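The Case for Publishing the Flush Curve

October 28, 2025

Water efficiency labels on toilets report one number: volume per flush. It is printed on the carton, repeated on the spec sheet, and written into plumbing codes. My argument is that this number, taken alone, is a poor basis for choosing a fixture or for writing a rule, and that manufacturers should be required to publish the discharge curve as well.

A discharge curve is a plot of flow rate against time, measured at the outlet during a single flush. It shows how fast the water leaves, when the peak occurs, and how long the tail lasts. Two toilets with the same rated volume can have very different curves. One may release most of its water in a short, steep pulse. The other may spread the same volume over a long, low discharge. On the label they are identical. In the drain line they behave differently.

The drain line is where the trouble starts

A toilet has two jobs. It has to clear the bowl, and it has to move what was in the bowl far enough down the branch drain that the next flow can carry it to the stack. Buyers can judge the first job in their own bathroom. The second job happens inside a wall or under a slab, and a failure may not show up for years.

When rated volumes were high, the second job took care of itself. There was enough water behind every flush to cover a marginal slope or a rough fitting. As volumes fell, that margin shrank. The pipe under the floor stayed the same. Most houses that receive a low-volume toilet today have a branch drain sized and sloped for a fixture that used much more water.

I spent a good part of my working life on drainage retrofits, and the project that settled my opinion was the Polholm housing block. It has 533 units in low buildings with long horizontal runs. The owner replaced every toilet with a low-volume model from a single supplier. Water use fell as promised. The following August, the maintenance contractor began logging repeat blockages, nearly all of them in buildings where the run from the toilet to the stack was longest. The bowls cleared without complaint. The solids were stopping part of the way down the branch.

The first response was to blame the tenants, and the second was to blame the pipe. Both had something to do with it. Camera inspection found flat spots in the branch drains, and it found wipes. But the flat spots had been there before the replacement, and the blockage log from earlier years was nearly empty. What had changed was the pulse. When the supplier was asked for discharge data, the answer was that the model met its rated volume.

What the curve would have told us

We eventually measured the curve ourselves, using a collection tank on a load cell. The method is simple and has been known for decades. The Polholm model had a low peak and a long tail. Much of its water arrived after the solids had already slowed down, and trickled past them.

For comparison we measured a second model with the same rated volume, made under the Gandby name. Its peak was higher and came earlier. We installed 17 of them in the worst building as a trial. Over the trial period that building's blockage calls dropped to the level of the buildings with short runs. I would not present this as proof of anything general, as the sample was small and the drains were cleaned before the trial began. It was enough for the owner to make a decision, and that decision could have been made before the first purchase order if the curves had been on paper.

The usual objection is that existing performance tests already cover this. They cover part of it. Bowl clearance tests load the bowl with test media and record whether it clears. That is a useful result and it has improved the products on the market. Drainline carry tests also exist, but they give one distance in one pipe, usually clear and smooth, at one slope. A designer with a different pipe and a different slope cannot do much with that distance. A curve can be put into a calculation. A pass mark cannot.

Showroom information

The gap is plain in any plumbing showroom. Shape, height, seat style and finish are all open to inspection. Hydraulic behavior is left to the printed volume and the opinion of whoever is at the counter.
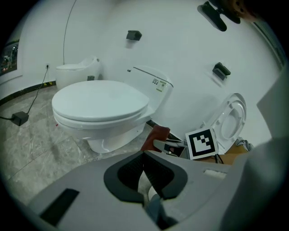
Who would pay for it

A second objection is cost. Manufacturers say that additional testing raises prices, and that small firms would be hurt most. I have some sympathy for this, but the figures do not support much alarm. The rig we used for Polholm cost less than 2000 dollars in parts, including the load cell and the data logger. One technician can run a full set of repeat flushes on a model in a morning. Any firm that develops its own trapway has already taken this measurement many times over during design. The data is sitting in a folder. The requirement would be to release it in a common format.

The format matters more than the instrument. I would ask for four items: a plot of flow against time at a stated supply pressure, the peak flow, the time to peak, and the volume discharged before and after the peak. The results should be given for both full and reduced flush where the fixture has two settings. Tolerances should be stated. The test pressure should be a single fixed value for tank-type fixtures and a low and a high value for those connected directly to the supply, as their discharge depends on it.

Reduced flush deserves particular attention. Designers often assume a certain share of reduced flushes when estimating savings, and then ignore the effect on carry. A reduced flush with a weak pulse may leave paper in the branch to be collected by the next full flush. That can work well on a short run. On a long run with few other fixtures upstream, it can build a dam. Without the curve for the reduced setting, there is no way to tell which case applies.

The limits of the argument

Publishing the curve would not fix bad drains. The Essien school renovation had toilets with an excellent pulse and still had blockages, which were traced to a fitting installed backward. No label will catch that. Nor would it help much in a house where the toilet sits directly beside the stack, which describes a large number of houses. In those cases almost any compliant fixture will do, and the buyer is free to choose by price or appearance.

It is also fair to say that most homeowners will never read a discharge curve. They do not need to. Pump curves are not read by homeowners either, yet every pump is sold with one, and the person sizing the system depends on it. The same is true of fan curves. A toilet is a device that delivers a timed pulse of water into a pipe network. It is odd that it should be one of the few hydraulic devices in a building sold without a curve.

There is a stronger objection from the conservation side, which is that any talk of drain carry gives cover to people who want to return to high-volume fixtures. I understand the concern and do not share the aim. The savings from low-volume toilets are real and should be kept. They are put at risk when fixtures are installed where they cannot work. At Polholm, tenants had begun flushing twice as a habit, and in the worst building the metered savings had fallen to 53 percent of the original estimate. A double flush turns an efficient toilet into an inefficient one.

What a rule could look like

The regional authority at Prerkodden has circulated a draft that comes close to what I have in mind. It keeps the volume limit and adds a disclosure requirement for fixtures used in buildings above a certain size. There is no minimum peak flow. I think that is correct. A minimum would push manufacturers toward one type of pulse, and some installations are better served by another. Very steep pulses can disturb trap seals on poorly vented branches, and they are louder.

My one criticism of the draft is that it lets the manufacturer submit the curve to the authority without making it public. A document held in an office does not help a contractor choosing between two models with a retrofit deadline. The curve should be on the spec sheet, next to the rough-in dimension and the rated volume, in a form that can be downloaded as a table of values.

I would also extend the requirement to replacement parts. Fill valves and flush valves are swapped routinely, often for generic versions, and a flapper that closes early or late changes the curve completely. A fixture tested with one valve and maintained with another is no longer the tested fixture. Part makers could state which models their valve was tested in and what happened to the peak. Until they do, building managers with long runs should stock the original parts and record which valve is in which unit.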